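Subject: Re: gray bins and the long blocks

Trekville list,

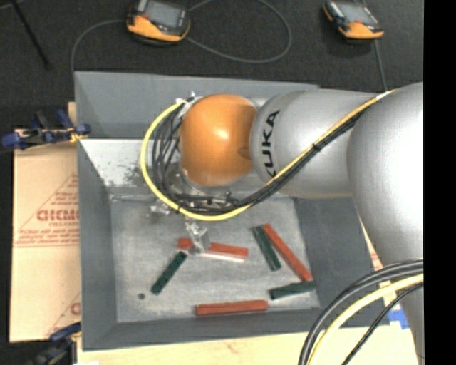
The bins first, as most of the replies were on that. We tried the narrow trays from Vella through the winter and went back to the rectangular gray ones in March. A long block in a narrow tray ends up standing against a side wall, and then it takes two hands to get it out. In a flat-bottomed bin with only six in it, they lie down by themselves at whatever angle they like, the red near the middle and the dark green ones slanting off to either side, and you can see every piece without stirring. That is the loading I would suggest for the sorting table. More than that and they start to bridge.

Earlier message:

> We have the Plultex order in now, 930 long blocks in mixed
> colors, and no good place for them. The shelf by the door takes
> 2 bins deep and I don't want to stack higher than that.
> Does anyone have a preference on bin type? Also, do people sort
> by color before putting them out, or leave them mixed? Our last
> batch was mixed and the dark ones were always left until the end.

On color: leave them mixed. We sorted for a while and it cost most of a Tuesday afternoon every time, and the bins were mixed again by closing. The dark ones do get left. Against the gray floor they don't stand out the way red does, and I have thought about lining the bins with something lighter — white paper would do, but it slides. If anybody has found a liner that stays put, please write.

Storage is a separate question. The full stock here is some 3000 pieces counting the short ones, and it lives in lidded tubs under the bench. The open bins only hold what is out for the day. I would not put all 930 on the shelf by the door. Put out what you need and keep the rest low, in tubs, with the color written on the end and not on the lid. Lids get swapped.

One thing to check on the Plultex blocks: the long edges. Ours from the older Bucur lot had rough corners on a good number of them, and I went through 444 pieces with a sanding sponge before they were fit to handle. The newer ones may be fine. Run a thumb along a handful from each carton before you mix them in with the others, and keep the cartons until you have done that — Bucur would not take anything back without them.

I have four spare gray bins, same size, clean, no lids. They can go to whoever collects them. Mornings are best.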